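# Sindside tool-pick episodes

Demonstrations of one arm lifting hand tools out of a molded case tray, collected for our work on grasping parts that sit in tight pockets. The release covers 26 tool layouts, with 10 episodes each.

## Method

The baseline policy, Esov, predicts a grasp from the wrist view alone. Our variant adds a short centering phase: the fingers line up on either side of the handle before they close. Both were trained on the same episodes with 3 seeds. 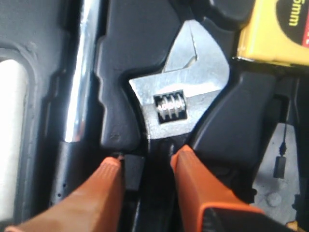 *Wrist view, adjustable wrench in its pocket, fingers on either side of the handle.*

Chrome parts are the hard case – highlights shift as the wrist moves, and the baseline often places its grasp on the reflection. Centering helped most on narrow black handles next to a divider. It did little for sockets, which we still count as an open problem.

## Views

Each episode has 2 video streams, wrist and side. The side view is for labeling and review only; neither policy sees it. It takes in the arm, the tray and a round stainless steel pan on the white tabletop. 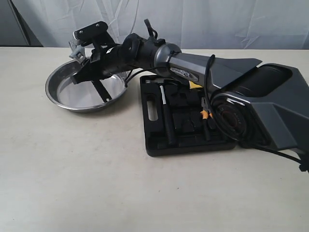

## Known issues

- Wrist and side clocks can drift in long episodes. Use the joint log as the reference.
- Success labels were set by hand by Leonora Cruzado and checked by Shiela Marquez.
- The Vastari split has no held-out tools, only held-out layouts.

Card last edited 22 August 2025. Send label fixes to Shiela.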